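Clearing the table at Jidport
The simulation class spends two terms on one short task

The robotics option at Jidport College begins in January with a file of settings and no robot. Students are given an arm model, a parallel gripper and a set of household items, and told to write a controller that removes the items one at a time. The class runs on Maneo, a simulator the college adopted when its last bench arm wore out. Each pair gets a share of one machine in the basement and a limit of up to 2,000 trials a night.

The task is taken from the Grorach Cup, which the college enters every summer. A Grorach run starts with the items dropped at random and left to settle. The controller is given one depth view, then has to choose an item, choose a grasp and lift. It scores for a clean lift and loses points for anything knocked out of the work area. The order of removal is left to the entrant, and most of the teaching time goes on that choice.
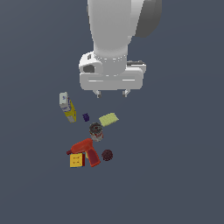 Lâm Lương thinks the class has this the wrong way round, and wrote to say that a student who has never felt a gripper slip will trust the friction value in the settings file, tune to it for months, and meet the real one on competition day. A term on hardware first, however poor the hardware, would cost less than it saved.

The course notes half concede the point. Friction and mass are now varied between trials, over a range the students may widen but may not narrow. In the first week after the change, one pair's controller fell from 1,657 clean lifts in a night to a figure they asked us not to print. They recovered most of it by slowing the last part of the descent and closing the fingers in two stages. The contact model is still the weak part. Thin edges pass through one another at high closing speeds, and a grasp that depends on this is struck out by hand when the logs are read.

Marks are given for the log as well as the score. Every failed lift has to be put into one of 6 classes, from "no contact" to "lost in transit", and a pair that files too many under "other" is sent back to replay them.

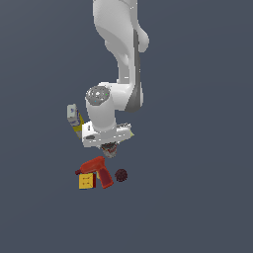 Collision checking is the subject of the spring assignment. The usual first attempt tests the two fingers against the depth view and stops there, which is quick and looks sound on a sparse table. The gripper body is much wider than the fingers. With the can up at the gripper, the tall yellow and white box is tilted close against the left side of the housing, and a planner that checks only the fingertips has no knowledge of it. Students are asked to add the housing, then the wrist, and to report what each costs in planning time.

The best two controllers go forward to Grorach. Their code is frozen a week before the event and run on 3,000 fresh layouts, with the seeds held by the Mitsotakis-Vlachou laboratory until the results are posted. Entries for next year's option close at the end of the summer term.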